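3.2 Setup and upkeep of the pushing cell

We would like to spend a little more space on the cell itself than papers of this kind usually do, partly out of gratitude to the people who kept it running and partly in the hope that it saves another group a few lost weekends. The cell at Brenanden has a single arm carrying a single rod, and it does nothing but push small blocks across a wooden board. The board sits on a perforated metal base, and the base was a joy to work with (you can bolt almost anything to it), though it did tempt us to move things more often than we should have.

The rod is held in a collar at the end of the arm, and most of our maintenance time went there. In our first weeks the collar bolts crept loose over a long session, and the tip would end up lower than the controller believed it to be. Gerrit Leemans suggested a simple routine that we have kept ever since: after every 200 pushes the arm parks, the bolts are checked by hand, and the tip is brought down slowly to the wood at a marked spot to reset its height. If the new height differs from the old one, the last batch is set aside and repeated.
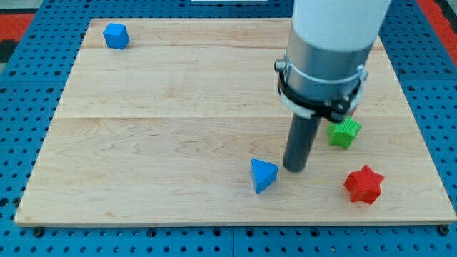

Figure 4. The Brenanden cell with the rod lowered among the blocks; a cube-like block lies farther off to the left.

The board needed its own kind of patience. It is made of separate planks, and a block pushed slowly over a seam can catch and turn in a way that has nothing to do with the policy being tested. We thought about replacing it with a single sheet, but Gwawr James argued, quite rightly we think, that a surface with a little character makes for a fairer test. So we kept it, wiped it down each morning with a dry cloth, and sanded the seams lightly in October, after which the height reset was done again from scratch.

Block shape mattered too. The stars gave the rod an inner corner to settle into, which made for lovely steady pushes, while the triangular block liked to spin away if the contact was even slightly off center. We therefore started every maintenance check with the triangular block, and only went on to the others once it could be pushed up to 40 times without the tip riding over it. Of the 555 checks in our log, 8 led to the rod being taken out and seated again.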